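3 de julio — cuaderno de taller, zona baño

Repaso de la norma interna de recogida con pinzas de mano antes de pasarla a Panitz. Versión corta, la larga la redacta Kazimír Paulík cuando vuelva de Gastcombe.

Lo que queda fijo desde hoy:

Marcadores: un cubo por pinza, patrón distinto izquierda/derecha, nunca intercambiar. Si se cambia un cubo — recalibrar y apuntarlo aquí. En marzo no se apuntó y hubo que tirar 58 episodios.

Cara del patrón limpia, sin cinta ni dedos encima. Paño seco, nada de alcohol.

Episodio: hasta 20 segundos. Empieza y acaba con las dos pinzas a la vista. Si se cae el objeto se sigue, no se corta, y se marca "caida" en la hoja. 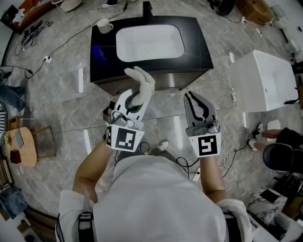 Guante de tela: cogerlo siempre por el puño o siempre por los dedos dentro de una misma serie. Mezclar los dos agarres nos descuadró las etiquetas del lote 257 y Wragg lo devolvió entero.

Cables: esto sigue mal. La regla de Nemach dice paso libre delante del puesto y regletas pegadas a la pared, y no la cumplimos. Propongo canaleta o por lo menos cinta de suelo, y que no se grabe hasta que otro compañero haya dado el visto bueno al suelo. Regletas fuera del baño, sin excepcion.

Gente: quien no graba, detrás de la línea. Falta pintar la línea.

Pendiente: imprimir hoja nueva, preguntar a Kazimír si el límite de tiempo vale también para tareas a dos manos, renombrar carpeta 1354 (está con el nombre antiguo). Revisar tornillos de la pinza derecha, ayer tenía holgrua.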